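When a Robot Can't See the Glass

Glass is made so that people can see through it. That is good for windows and fish tanks. It is a problem for robots. This page is about a robot that bumped into a glass table, why that happened, and what the people who worked with it changed afterward.

What happened

The robot belonged to a small company called Iline. Iline builds robots that tidy up. Their robot is named Stondow. It has wheels, two arms, and a gripper at the end of each arm. A gripper is a robot's hand. Stondow's job is to pick things up in a living room and put them where they belong.

One morning in February, Stondow was told to pick up a plastic cup from a low glass table. It had done this job many times on wooden tables. It rolled forward, lowered its right arm, and reached for the cup.

The arm came down too low. The gripper hit the edge of the glass and kept pushing. The table slid 52 millimeters across the floor, a little less than the width of a playing card. The cup fell over and rolled off the side. Then the motors in the arm noticed that they were working too hard, and the robot stopped by itself.

No one was hurt. The glass did not break. But a robot should not push furniture, and a different table might have cracked. So the team at Iline turned Stondow off and wrote down everything they knew.

How a robot sees

To understand the mistake, you need to know how a robot like Stondow looks at a room.

Stondow has two kinds of eyes. The first is an ordinary color camera, like the one in a phone. It makes a flat picture. It can tell that something is red or green, but a flat picture does not say how far away things are.

The second is called a depth camera. It sends out a pattern of light that people can't see. The light hits things in the room and bounces back, and the camera uses it to measure distance. A chair leg might be 700 millimeters away. The wall behind it might be much farther. The depth camera measures thousands of spots like this, over and over, and the robot's computer joins the spots together into a map.

The map works well for a wooden table. The light hits the wood and comes back. The computer sees a flat surface and knows that its arm must stay above it.

What glass does to light

Glass does three different things to light, and all of them cause trouble.

Most of the light goes straight through. It hits whatever is under the glass and comes back from there. When that happens, the depth camera measures the distance to the rug or the floor. The computer thinks the tabletop is not there at all.

A small part of the light bounces off the shiny surface, the way a ball bounces off a wall. It flies away in another direction and never comes back to the camera. Those spots on the map are blank. The robot has a hole in its map and does not know what is inside it.

Glass also works a little like a mirror. If there is a lamp on the ceiling, you can see a bright patch on the glass. To you it is a reflection. To a robot it may look like a white object, or like something deep below the table.

You can try this yourself with a flashlight. Shine it at a sheet of paper and you will see a bright circle on the paper. Then, with a grown-up's help, shine it at a window at night. The circle on the glass will be hard to see, and some of the light will land on things outside. Never shine a flashlight at anyone's eyes.

Reading the log

Robots keep a diary called a log. Each time the robot measures something or moves a motor, it writes a line in the log. When something goes wrong, the log is the first place to look.

Mhairi Matheson read the log from Stondow's bump. The important part was at line 3143. On that line the robot had written the height of the surface under the cup. The number was the height of the floor.

So Stondow believed that the cup was sitting on the floor. It also knew from the color camera that the cup looked rather large for a cup on the floor, but it had no rule for what to do when its two eyes disagreed. It trusted the depth camera and reached down. The tabletop was in the way.

Finding line 3143 took most of a day. The arm had moved exactly as it was told to, so there was no point in repairing the arm. The wrong information had come in much earlier.

Why didn't it stop sooner?

This was the second question, and the team thought it mattered more than the first. Any robot will make a mistake with its eyes sooner or later. What happens next is a matter of safety.

Stondow's arm has force sensors in the wrist. A force sensor feels pushing. If you press your hand against a door, you can feel the door pressing back, and a force sensor feels the same thing. The sensors were working on the day of the bump, and they felt the table right away.

The trouble was a setting. The robot was allowed to push fairly hard before it had to stop. Someone had set the limit high months earlier, when Stondow was learning to open heavy drawers. The drawer lessons ended and the limit was never set back. With the high limit, touching a table did not count as a problem. Pushing a table across the floor did.

What they changed

The first change was the quickest. The force limit now goes back to low every time the robot is switched on. If a job needs a stronger push, a person has to raise the limit for that job only.

The second change was a rule for the times when the eyes disagree. If the color camera shows objects standing on something and the depth camera says there is nothing there, the robot stops and waits. It does not guess. Kenna Morrison, who wrote the rule, said that it made the robot slower and that she was fine with that.

The third change was to use the objects on the table as clues. A bottle is not see-through all over. It may have a paper label or a colored cap, and the depth camera can measure those. If the robot finds the bottom of a few solid things and they are all at the same height, there is probably a surface at that height, even if it can't be seen. Fruit is good for this, and so are boxes and plates.

The fourth change was in how the arm comes down. It used to move at one speed the whole way. It now slows down for the last part and feels its way, as you might do when you put your foot down on a stair in the dark.

Why not just put a cloth on the table?

Children who visit Iline ask this a lot, and it is a fair question. A cloth would fix the problem for that one table. For the first few days after the bump, that is what the team did. They used masking tape too, stuck along the edge of the glass.

But a tidying robot has to work in rooms it has never been in. People have glass doors, glass shelves, shower walls, and fish tanks. No one wants to put tape on all of them. The cloth was a safe thing to do while the real repair was being made, and then it came off.

Is it fixed?

Mostly. After the changes, the team ran the same cup test 30 times on the same table. The arm did not push the table in any of them. In a few of the runs Stondow stopped and waited because its eyes disagreed, and a person had to press a button to let it go on. The team counts that as a good result.

Some things are still hard. A clean, empty glass table has no objects on it to use as clues. Clear plastic bottles are hard as well, because light goes through them just as it goes through the table. Very bright sun from a window can drown out the light from the depth camera. Stondow also had trouble with a shiny floor once, when it took the reflection of a chair leg for a second chair leg.

If you are near a robot

Robots like this one are tested with people close by, and there are rules for the people too. You may need them one day at a museum or a school fair.

Stay out of reach of the arms, even when they are still. A robot that is waiting may start again.

Find the stop button before the robot is switched on. It is usually big and red. Ask who is in charge of it.

Don't hand things to a robot unless someone who works with it tells you to.

If something falls, leave it there until the robot has been stopped.

Words to know

Depth camera: a camera that measures how far away things are.

Force sensor: a part that feels how hard something is being pushed.

Gripper: the hand of a robot.

Log: the robot's diary of what it measured and did.

Reflection: light that bounces off a shiny surface.

Transparent: see-through, like glass or clear water.

Page last updated 17 July 2023
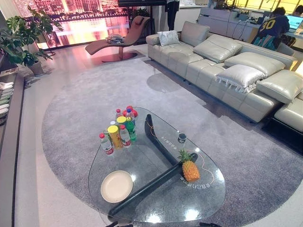 A glass coffee table with bottles, a plate and a pineapple on top. The white patches on the glass are reflections of ceiling lights, and the tips of the robot's grippers are at the bottom.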